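よむ時間:4分
3月 文・ユゲット・カロン(Huguette Caron)

ひじはどうして曲がるの? かんせつのひみつ

まず、うでを前にのばしてみて。はい、曲げて。のばして。もう一回。

できた? いま動いたところが「ひじ」。ひじは「かんせつ」のひとつ。かんせつっていうのは、ほねとほねのつなぎ目のこと。ほねそのものは、かたくて曲がらない。だから曲がるところは、つなぎ目だけ。

もし、かんせつがなかったら? スプーンを持っても口までとどかない。くつ下もはけない。せなかもかけない。こまるよね。

■ かたちがちがうと、動きもちがう

かんせつには、いろんなかたちがある。今日は2つだけおぼえよう。

ひとつめ。ちょうつがい型。ドアについてる、あの金具ににてる。あけたり、しめたり、動く向きはだいたい決まってる。ひじの曲げのばしがこれ。ひざもこれに近いなかま。ひざを横にぐいっと曲げようとしても曲がらない。むりにやらないこと!いたいから。

ふたつめ。ボール型。まるいほねの先っぽが、おわんみたいなくぼみにはまってる。かたと、足のつけねがこれ。前、うしろ、横、ぐるぐる。とってもよく動く。うでを大きく回せるのは、かたのおかげ。

じゃあ手首は? 手首はちょっとふくざつ。小さいほねがいくつもならんでいて、おじぎみたいに前にたおしたり、うしろにそらしたり、横にふったりできる。バイバイができるのは手首があるから。 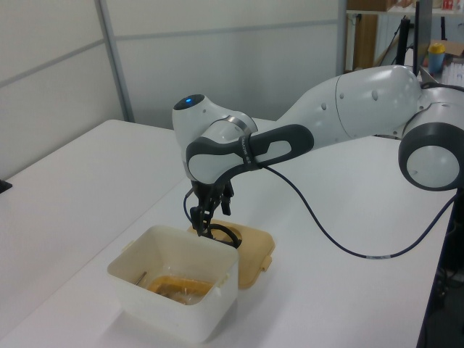
機械のうでにも、曲がるところがあるよ。

■ ほねとほねは、こすれないの?

いい質問。かたいものどうしがゴリゴリこすれたら、すぐにすりへっちゃう。石と石をこすると粉が出るでしょ。あれがひざの中でおきたら大変。

そこで「なんこつ」。ほねのはしっこについてる、つるつるしたクッション。ほねよりやわらかくて、すべりがいい。耳をさわってみて。ふにゃっと曲がるよね。耳の中にも、なんこつが入ってる(種類はすこしちがうけど)。鼻の先もそう。

もうひとつ、「かつえき」っていうぬるぬるの液。かつえきは、かんせつをつつむふくろの中に入ってる。自転車のチェーンに油をさすと、すいすい回るでしょ。にたようなもの。たまごの白身みたいに、とろっとしてる。量はほんのちょっぴり。

あと、「じんたい」もわすれちゃだめ。ほねとほねをつなぐ、じょうぶなひも。これがあるから、走ってもとんでもほねがばらばらにならない。足首をぐきっとひねって「ねんざ」になるのは、じんたいがのびすぎたり、いたんだりしたとき。

■ 動かしてるのは、だれ?

かんせつは曲がる場所。でも、自分の力では曲がらない。ひっぱる係がいる。それがきんにく。

きんにくは、ちぢむのがとくい。おすのは、できない。だから2人組ではたらいてる。うでの前がわのきんにくがちぢむと、ひじが曲がる。うしろがわがちぢむと、ひじがのびる。かわりばんこ。つな引きににてるね。

反対の手で、二のうでをそっとにぎってみて。そのままひじを曲げると、力こぶのところがもりっとするのがわわかるはず。のばすと、こんどはうらがわ。わかりにくい人は、かべをおしながらやってみよう。

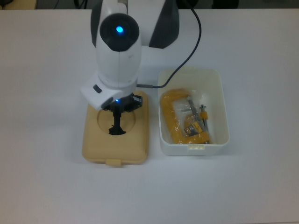
きんにくに「ちぢめ」って命令するのは、のう。命令は、しんけいという細い道を通っていく。すごくはやい。「コップを取ろう」と思ったら、かた、ひじ、手首、指が、ちょうどいいじゅんばんで動く。いちいち考えてないよね。赤ちゃんのころにたくさん練習したから。

■ やってみよう:紙のうで

用意するもの。あつ紙、わりピン、あなあけパンチ、はさみ、毛糸。

細長い紙を2まい切る。はしっこを重ねて、あなをあける。わりピンでとめる。はい、ひじのできあがり。

つぎに毛糸。下の紙の、ひじに近いところにテープでくっつけて、上の紙にそってひっぱる。ひょいっ。曲がった? 毛糸がきんにくの役。こんどは反対がわにも毛糸をつけて、のばしてみて。2本を同時にひっぱるとどうなるか、これは自分でたしかめてね。わりピンの先はとがってるので注意。はさみは、おうちの人といっしょに。

わりピンがきついと動きがしぶい。ゆるすぎるとぐらぐら。ちょうどいいところをさがすのがおもしろい。

■ おまけ:指がポキッとなるのは?

指のかんせつをひっぱると、ポキッ。ほねが折れた音じゃないよ。かつえきの中にできる、あわと関係があると考えられてる。あわができるときの音なのか、つぶれるときの音なのか、研究者のあいだでも意見が分かれていて、くわしいことはまだ調べてるとちゅう。おとなでも知らない人がいるから、夕ごはんのときに聞いてみて。

つぎは「つめはなぜのびるの?」のよていです。

コメント(4)

Botano:紙のうで、できた!毛糸が短くて2回やりなおした。

Plomar:9さいです。指のポキッは、お母さんにやめなさいって言われます。あわの話をしたら「へー」って言ってた

Kadent:「わわかるはず」になってますよ。むすこが見つけました。

Matubbar:ひざのおさらも、かんせつですか? つぎ書いてほしいです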